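Workshop notebook, September
Semcombe site, domestic tasks bench
Entry by Wafula Mussa

Subject: two-handed clearing of a mattress with dustpan and brush. Comparison of the scripted approach (Mutiso) with the approach learned from demonstrations (Cundia).

1. Purpose

The entry records the method used for the mattress trials and the first result that I consider firm enough to pass to colleagues at Praltoncombe. The question put to us was a narrow one: whether the hand that holds the dustpan should be treated as a fixture, with the brush hand doing all the work, or whether both hands should be planned together. Under Mutiso the pan is placed against the quilting, held still, and the brush is drawn towards it. Under Cundia both hands follow a single policy trained on 700 demonstrations, all recorded on the same bed.

The task is divided into sweeping, lifting and emptying. Lifting has been scored separately because it was hidden inside the emptying score in the earlier entries, and the two fail for different causes. A pan that leaves the mattress at the wrong angle has already lost its load before the arm begins to travel.

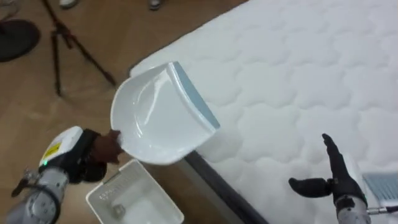
The emptying stage is scored as complete only if the debris ends in the bin and none of it on the floorboards. Partial transfers are recorded as failures, with a note in the margin of the run sheet. I am aware that this is stricter than the rule applied in the spring, and figures from the two periods should not be set side by side.

2. Set-up

The bed is stripped before each block. The quilting is of some consequence to the method: the stitched channels hold small items, and a brush stroke which would clear a flat table passes over them. Mutiso takes the surface height from a single plane fitted to the mattress. Cundia has no explicit surface model. Wrist force is logged for both.

The robot is started from a standing position at the foot of the bed. It is permitted to adjust its stance once per trial. A second adjustment ends the trial, and the run is entered as "stance" on the sheet. Joint calibration is checked at the start of the block and again after any contact with the bed side. 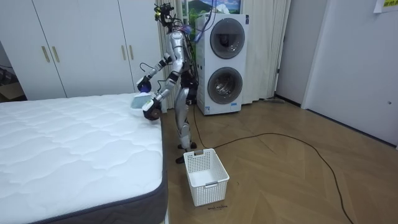
Each approach was given 50 trials. The order was drawn beforehand and sealed, and the operator at the desk was not told which controller had been loaded. Colleagues who wish to repeat the work should note that the brush must be inspected between trials, as fibres left in the bristles will be counted as cleared when they have merely been carried off. Two early runs were struck out on this account and repeated.

3. Result

Mutiso left material on the mattress in 16 trials. Cundia did so in 3. The greater part of the difference arises in the last stretch of the stroke, where the scripted pan remains level and the debris gathers in front of the lip without passing over it. The learned policy dips the lip into the quilting shortly before the brush arrives and raises it again as the stroke ends. No such movement was specified by us. It is present in the demonstrations, on inspection, though the operators did not recall making it.

The result applies to light debris only. Nothing has been established for crumbs finer than those in our kit, nor for anything damp.
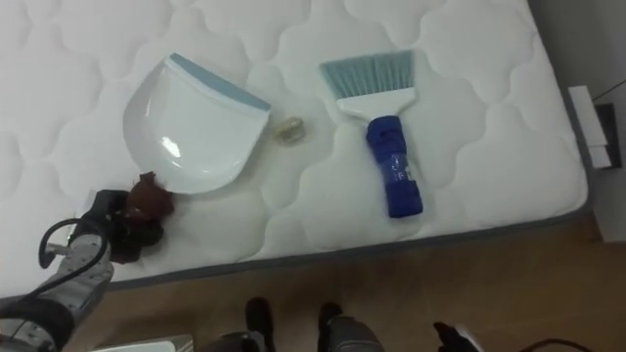

Objects that a brush does not move well remain the weaker part of the method. At present the decision to put the tools down and use the fingers is made by a fixed rule on estimated size, and the rule is crude. Soft, crumpled pieces such as the reddish-brown one in the gripper fall on the grasping side of it, and I have no complaint there. The small translucent item lying between the dustpan and the brush is of the kind that concerns me more, being pale against a white cover and low enough to settle in the stitching. The size estimate for such items varies from one view to the next, and the rule can change its answer during an approach. I propose to hold the first answer for the length of the trial and to log the later ones without acting on them.

4. Outstanding

Repeat the comparison with the plane fit in Mutiso replaced by a local one, so that the scripted approach is given a fair hearing.

Return the force logs to Praltoncombe with the run sheets. The left wrist offset was corrected part way through the block and the corrected column is the one to use.

Agree a wording for "cleared". The present one takes up half a page and two readers have understood it differently.

W. Mussa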